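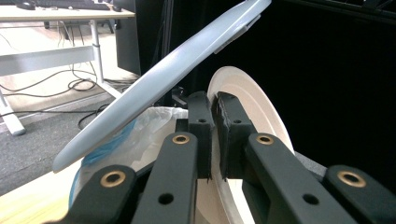
Gudrun Söderlund says my rye is dry because I bake it too long, and that 40 minutes is plenty for any loaf in a tin. Not convinced. Anyone else?

Forum > Baking > Bread > Dry rye, help

August, by Charoen Onsri
Last updated 9:15 pm

Charoen Onsri
Recipe is 436 grams flour, half rye half white, yeast, salt, spoon of molasses. Water to feel. Comes out fine on top, crumbly in the middle by next morning. Read the long rye thread already (3,416 replies, gave up).

Gudrun Söderlund
I said what I said. Pull it earlier. Also "water to feel" is not a recipe, weigh it

thiele_oven
Disagree w/ Gudrun. Underbaked rye is gummy, not crumbly. Its the water. Rye drinks way more than white. Dough should stick to your hands, if it doesn't you're too dry already.

Charoen Onsri
Mine doesn't stick at all. Hm. Also gets a skin while it rises, damp towel dries out before I get back to it.

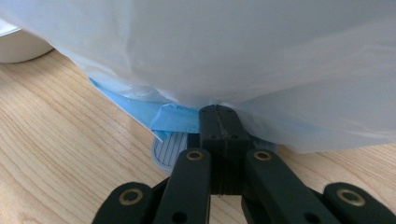
thiele_oven
Skin is half your problem, that dry bit gets folded right back in. Lose the towel. I use a big thin plastic bag, draped loose over the top like that one so theres slack in it and the dough has room to come up. Oil the dough a little first or you'll be peeling it off.

Gudrun Söderlund
Plastic is fine. Still say 5 minutes less. And dont slice it warm!!

bamness_baker
wait a full day before cutting, wrapped. Rye needs it. no idea why you're all argueing about the oven

Charoen Onsri
ok more water, bag, same bake time. sorry Gudrun. Will post back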